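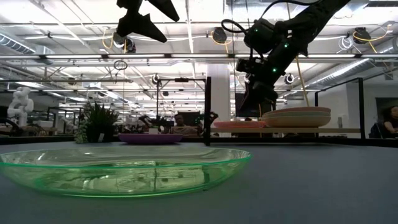 kestrel_nine
The extension was already in the annex, so I don't see how the Flalach statement changes anything. Article 4 gave both delegations an automatic extension if cantonment wasn't finished. They used it. The only new element is that they announced it from a third country with a host government in the room.

tarn_and_fell
It was not automatic. Article 4 says the parties "may, by joint written notice" extend. The notice has to reach the guarantors before expiry. If the text released at Flalach is the notice, it has one signature block for the government side and none for the Dogbe front.

Replying to tarn_and_fell
kestrel_nine
The front's delegation read it out. A party that reads a text aloud at a joint press conference has adopted it.

Replying to kestrel_nine
tarn_and_fell
Adopted it politically, perhaps. The article says written. I'm not being pedantic for the sake of it. The same front walked out of the first accord in December on the argument that an oral undertaking by its own spokesman didn't bind the field command. If they made that argument once they can make it again.

ostler
For anyone arriving without the background, the sequence as I have it:

Accord signed at Wirberg. Ceasefire in force from signature. Pre-transitional period of 60 days, in which both sides move heavy weapons to agreed sites and declare troop numbers. Cabinet to be formed at the end of that period, with the front taking 10 portfolios. Monitoring by the Vonico mission, which reports to the guarantors and has no enforcement role.

The Flalach meeting was called as a retreat, hosted by the church federation there, and was not part of the accord's machinery. That is the source of most of the confusion. People are reading a communiqué from a retreat as though it amended a treaty text.

Edit: fixed the order of the first two items.

paddock42
Good summary, one correction. Vonico does have a limited role beyond reporting. Under the security annex it certifies each cantonment site, and a site that isn't certified doesn't count toward the threshold. So while it can't enforce, it can hold up the cabinet simply by not signing. Whether that was intended by the drafters is another matter.

Replying to paddock42
ostler
Fair. I had certification down as a function of the joint board, with the mission advising. Do you have the paragraph?

Replying to ostler
paddock42
Security annex, paragraph 2, second sentence. "No site shall be deemed operational until so certified by the Mission." The joint board nominates, the mission certifies. The French text is slightly weaker and uses a verb closer to "confirmed". Both are authentic under the final clause, so you can pick your preferred reading and somebody will have a footnote for it.

gullwing_b
I'd look at the numbers before the articles. The front declared 600 fighters for the river sector. Every regional paper that has covered that sector for the past three years has put the strength well above that. Either the declaration is wrong or a good part of the force has been left out of cantonment on purpose. The government side will have noticed. I don't think the extension is about signatures or wording, I think it is about neither side wanting to be first to disclose a real figure.

Replying to gullwing_b
kestrel_nine
Under-declaring is normal at this stage. Parties revise upward once rations and stipends are attached to the count. It happened in nearly every comparable process I've read the reports on. If anything you should expect the opposite problem by the end, with more names on the register than there are people at the sites.

Replying to kestrel_nine
gullwing_b
That pattern depends on the stipend being funded. This one isn't. The pledging session was deferred and no new date has been set. Without money behind the register there's no incentive to inflate and a fairly strong incentive to keep people at home with their rifles.

kestrel_nine
I'll concede the funding point. I still think the Flalach meeting was useful. The two principals hadn't been in the same building since the signing, and now they've spent two nights under one roof and agreed on a paragraph. Diplomacy by religious bodies has a decent record at precisely this stage, when the formal guarantors have used up their leverage and have started briefing against each other.

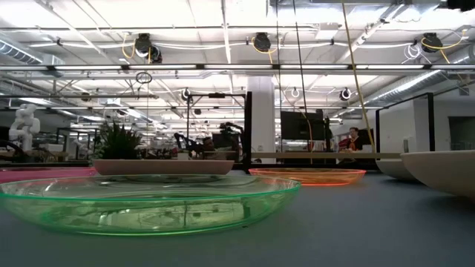
I'd also separate the venue from the result. The complaint upthread is that a retreat has no standing under the accord, and that's correct. But the guarantors' technical group can convert the paragraph into a proper notice in an afternoon if both sides send it the same text. The question is whether they will, and the front's silence on that has gone on long enough to be noticed.

tarn_and_fell
Then we mostly agree. My position is that until the technical group holds a signed notice, the ceasefire continues (it has no end date) but the timetable doesn't. Those are two separate obligations and most of the coverage has run them together. "Peace deal extended" is a poor headline for what is at best a delayed cabinet.

harrow_line
Sceptical of the whole religious track, for the record. The federation at Flalach has a long relationship with one side. Its schools and clinics are almost entirely in districts the government holds. I'm not alleging bad faith, but if I were advising the front I'd want the next round somewhere else, and I'd want Vonico in the room as an observer. It wasn't invited to this one.

Replying to harrow_line
ostler
It was invited. The mission's bulletin of May 29, 2019 says it "took note of the invitation and, having regard to its mandate, did not attend." You can argue that it should have gone. I'd argue it was right to stay away. A body that certifies sites shouldn't be sitting in on the bargaining over how many sites there are.

Replying to ostler
harrow_line
I stand corrected on the invitation. I'd missed that bulletin. I don't accept the second part – observers attended at Wirberg and the roof stayed on.

Replying to harrow_line
ostler
At Wirberg the mission didn't exist yet. The observers there came from the guarantors' own foreign ministries, who aren't certifying anything.

paddock42
Small addition on timing. The annex allows the mission up to 10 days to certify once a site has been nominated. If the remaining sites were nominated tomorrow, which they won't be, you could still lose most of a fortnight to paperwork and travel, and the road to the eastern sites is poor once the rains begin. Any new timetable that leaves that out isn't serious. The paragraph from Flalach doesn't mention certification anywhere.

gullwing_b
Nor does it mention the colour of the uniforms for the joint unit, which held up the previous attempt for longer than the weapons did.

tarn_and_fell
The uniforms were settled in the schedule to the Wirberg text. Page numbering differs between the scanned copy and the typed one, so check both.

Replying to tarn_and_fell
gullwing_b
Found it in the typed copy. The scan I have stops before the schedules. Does anyone have a complete one with the signature pages?

Replying to gullwing_b
paddock42
I have one, though the maps are illegible. Will upload tonight.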